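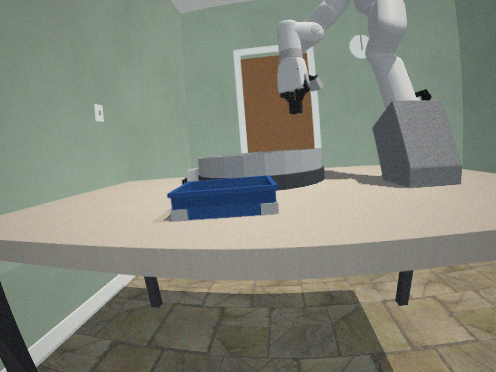
Grunwood has released Nikberg 4, the latest version of its simulation package for planning and testing robot work cells before hardware is ordered. The release adds a rotary tray task to the existing library of table-top exercises, along with a revised contact model for small parts. The new task is supplied in a furnished room with a tiled floor, a door and a wall clock, so that vision software is tested against ordinary background detail as well as the work surface. A single white arm on a grey pedestal serves the table, with a blue bin placed in front of the round platform. Users may replace any of these items with their own models.

Each task is delivered with a scripted baseline, a scoring file and 2000 randomised starting layouts. Lighting, part position and surface friction can be varied separately or together — the ranges are held in one plain text file.

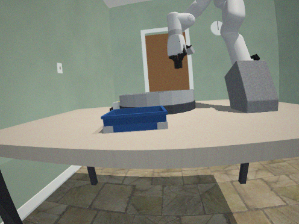 Runs can be repeated exactly from a stored seed, and up to 8 can be executed side by side on one workstation. Joint positions, gripper commands and contact forces are logged at every step. Views can be rendered from any number of fixed positions, at table height or from above, and are written with a shared time stamp.

Nikberg 4 reads cell layouts made with the Dimus editor and exports motion programs to Campos controllers. Files from the previous version open without conversion, although saved friction settings must be entered again.

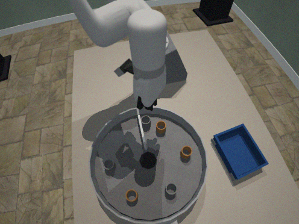
Availability and licensing

Nikberg 4 is on general release from Sunday, June 18, 2023. The standard licence covers one site and 40 named users. Current licence holders receive the update at no charge. A maintenance release with further tray and bin variants is planned for September.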